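Folding microfiber towels: thirds or halves?

Forum: Laundry and Linens
Thread started by gitlow_linens

gitlow_linens
We switched over to blue microfiber for wiping down tables and I can't settle on a fold. I've been going lengthwise first so I get a long rectangle, then folding the ends in. The trouble is the long edge. If the first fold is off by a little, the whole stack leans. Towels are on the table now and I'm working through them.

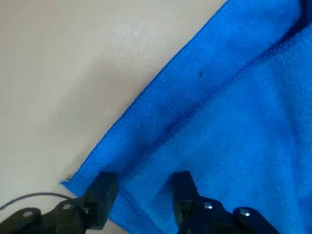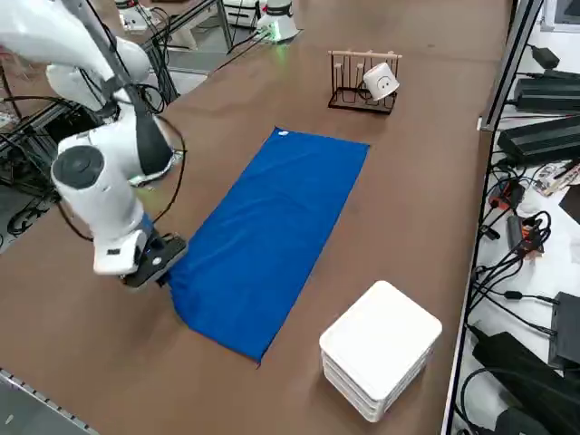
Adebayo Ezeani thinks the lengthwise fold is the wrong one to start with. He does short side to short side first, then turns it and folds in thirds. I tried it his way on a few and the stack was straighter, but they came out too thick for the shelf. What does everybody else do?

rekari_dan
Lengthwise first, always. Hold two corners, give it one shake, lay it down, and smooth from the middle out. If you smooth from one end you push all the wrinkles to the other end and then you can't line up the corners.

marble9
I'm with Adebayo. Short side first. Microfiber grabs itself, so once the two layers touch you can't slide the top one over to fix it. With a short fold you have less edge to get wrong.

rekari_dan
You can lift it and set it down again. It takes two seconds.

marble9
Two seconds per towel adds up. We did 646 last month at the gym and I'm not lifting every one of them twice.

pantry_shelf
How deep is your shelf? That decides it more than anything. Ours is narrow so we do lengthwise, then in half, then in half again. They stand up on the folded edge like file folders and you can pull one without knocking over the rest.

gitlow_linens
Shelf is shallow, and there's another one right above it, so height is the problem too. Standing them on edge might work. I hadn't tried that.

TessaK
Which way do you put the tag? I fold so the tag ends up inside. If it sticks out it catches on the next towel when you pull one off the pile. Some people cut the tags off, but I've had the stitching come loose after that.

marble9
I cut mine off. Never had a problem. Cut close to the seam and leave the stitches alone.

TessaK
Might depend on the towel. The ones I had trouble with were cheap, 38 to a bag.

oldsoap
Before anybody argues about folding, how are you washing them? Lint is what ruins microfiber. Wash it with cotton even once and you'll be picking specks off for weeks. No fabric softener, no dryer sheets, low heat. I keep a separate basket so they don't get mixed in with the bath towels.

gitlow_linens
Washed separately, no softener. I did run one load with some cotton rags early on, so that was my mistake.

oldsoap
Run them again by themselves on warm and shake each one out before it goes in the dryer. Then clean the lint screen halfway through. It won't get everything but it helps.

rekari_dan
Warm is fine. I wouldn't go hotter than that. I had a batch go stiff on me after a hot dry and they never wiped right again.

pantry_shelf
Does pilling matter for wiping tables? Ours are a few years old and pretty fuzzy and they still work. I only retire one when it starts leaving streaks.

oldsoap
Doesn't matter for tables. It matters for glass. Move the old ones down to floors and buy new ones for windows.

marble9
Agree with that. We mark the old ones with a dot in one corner so they don't end up back with the glass towels.

gitlow_linens
Tried the file folder method this afternoon. Lengthwise, half, half again, standing on the folded edge. They fit under the upper shelf with room to spare. The row at the end falls over when it isn't full, so I need something to hold it up.

pantry_shelf
Use a bookend. Or a small bin turned on its side.

marble9
Still say short side first. But if it fits, it fits.

TessaK
Did you end up putting the tags inside?

gitlow_linens
Inside on the ones I've done so far. I'll redo the first batch when they come back through the wash.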